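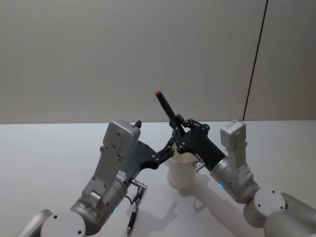
杯子里的茶垢和咖啡渍怎么洗

白瓷杯用上一阵子,内壁会发黄,杯底有一圈褐色的印子,普通洗洁精洗不掉。茶垢的主要成分是茶多酚氧化后的产物,和水里的钙镁离子结在一起,附在釉面上。水越硬,结得越快。下面按杯子的材质和污渍的轻重分开写,照着做就行。

一、轻微茶垢:小苏打

杯子先用清水冲一遍,不用擦干。倒一小勺小苏打,用湿海绵的软面沿内壁打圈擦,杯底和杯把内侧多擦几下。擦完静置十分钟,再用温水冲净。

小苏打颗粒细,硬度低,一般不会伤釉面。有描金、描银的杯子不要这样擦,金边会变淡。

手边没有小苏打,用牙膏也可以,选普通白色膏体的,不要选带颗粒的。牙膏味道重,冲完再用热水泡一遍。

二、陈年茶垢:过碳酸钠

过碳酸钠就是常说的氧净、彩漂粉的主要成分,超市洗衣用品的架子上有。买的时候看配料,香精和荧光增白剂越少越好,洗餐具最好买无添加的。

用法:杯子放进盆里,加一平勺过碳酸钠,倒入60度左右的热水,没过杯口。会冒细小的气泡。泡半小时,颜色浅的茶垢自己就掉了,重的用海绵一抹就下来。最后用流动水冲干净。

注意几点:

水温不够,效果差很多。冬天先把盆烫一下。
不要装在密封的瓶子里泡,产生的气体会把盖子顶开。
不要和含氯的84消毒液混用,也不要和醋混用。
皮肤敏感的人戴手套。
铝制品不能泡,会发黑。

三、水垢:柠檬酸或白醋

杯底发白、摸上去粗糙的那一层是水垢,成分主要是碳酸钙,小苏打对它没用,要用酸。

柠檬酸一小勺,加热水化开,泡二十分钟。白醋的话兑一倍的水,泡一个小时。电热水壶同样处理:加水到刚好没过水垢,放柠檬酸,烧开后断电,放半小时倒掉,再烧一壶清水倒掉。

茶垢和水垢常常叠在一起。先用酸泡掉水垢,冲干净,再用过碳酸钠泡茶垢。两步分开做,中间要冲水。

四、金属划痕

白瓷杯里有时有灰黑色的细线,很多人以为是裂了,其实多半是不锈钢勺子搅拌时留下的金属痕迹。用指甲划一下,没有凹凸感就是金属痕。

挤一点牙膏,或者用小苏打调成糊,用湿布反复擦那一处。擦不掉的,可以用含草酸的不锈钢清洁膏,点一点,一分钟之内冲掉,之后用洗洁精再洗一遍。这类清洁膏要收好,别让小孩碰到。

以后搅咖啡换成木勺或硅胶勺,就不会再有。

五、不同材质

骨瓷:可以泡过碳酸钠,水温不要太高,从冷水直接换到开水容易炸。
玻璃杯:以上方法都能用。双层玻璃杯不要整只浸泡,夹层进了水很难干。
保温杯:内胆是不锈钢的可以用过碳酸钠,倒进去敞着口泡,不要拧盖。盖子上的硅胶圈拆下来单独泡,霉点多藏在那里。
紫砂:不要用任何清洁剂。清水冲洗,晾干。茶垢太厚时用旧牙刷蘸热水轻刷。
搪瓷:有崩瓷的地方不要泡酸,铁胎会生锈。
树脂杯、密胺杯:不要用钢丝球,划花以后更容易吸色。

六、海绵和工具

海绵的绿色粗糙面是带磨料的,不要拿来擦亮釉的杯子。一次两次看不出来,时间长了釉面发乌,茶垢反而挂得更快。细高的杯子手伸不进去,可以用长柄杯刷;没有杯刷,用筷子夹一块海绵,拿橡皮筋扎紧,也够用。

蛋壳压碎了放进瓶子里加水摇,这个办法能去掉一部分污渍,但蛋壳碎片有棱角,玻璃瓶用多了会起雾,我现在不用了。

如果要用砂纸处理杯底的糙圈(没有上釉的那一圈,放在桌上会刮花桌面),用1000目的水砂纸,蘸水,平放着磨,磨到手摸不扎为止。粉末用水冲走,不要干磨。

七、平时怎么少积茶垢

喝完当时就冲。茶水隔夜以后再洗,要费几倍的力气。来不及洗,至少倒掉茶水,灌满清水放着。
洗完倒扣在沥水架上,杯口下面要能通风。直接扣在台面上,里面闷着水汽,会有味道。
叠放杯子时中间垫一张厨房纸,杯底的糙圈不会刮到下面那只的杯口。
家里水硬的,泡茶用过滤水,茶汤表面那层膜会少很多,杯壁也干净。

补充一条读者Soledad Fuentealba的来信。她问泡过过碳酸钠的杯子内壁发滑,是不是没洗净。发滑是碱残留,多冲一会儿水,或者用加了几滴白醋的清水过一遍,再冲净就可以了。

釉面有明显龟裂、茶色已经渗进裂纹里的杯子,泡了也只能淡一些。这种杯子不建议再喝水,可以拿去插笔,或者垫一层陶粒种多肉。

相关文章:砧板发黑怎么处理 / 不锈钢锅的彩虹斑 / 沥水架生锈了换还是修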